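The Small Parts That Hold a Panel

Design of a fastening part usually starts with the large component and works down. At Fernerlow, Oduor Rugemalira works in the other direction. The part is drawn first, and the panel is adjusted to suit it.
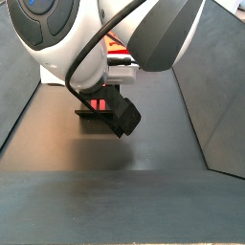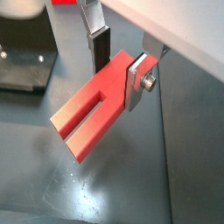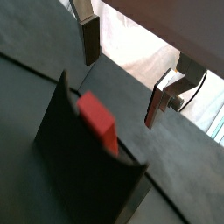 A slotted clip has two variables that matter: the width of the slot and the length of the prongs. Long prongs flex easily and give a light grip. Short ones hold harder but put more stress on the root of the slot, where plastic parts tend to crack. Rugemalira's current drawing, revised in April, sets the slot at 3 mm and the overall length at 30 mm.

Curved panels complicate the fit. A straight slot meets a curved edge at two or three points of contact, and the load is shared unevenly between them. Shagufta Sial, who runs the test bench, cycled 196 clips on curved stock and recorded wear at the same inner corner on almost 30 of them. The next revision adds a small radius there.

Color is a practical matter. Red is easy to find against dark stock, both in the bin and on the floor. Sial has asked for the same pigment in the next batch of 294.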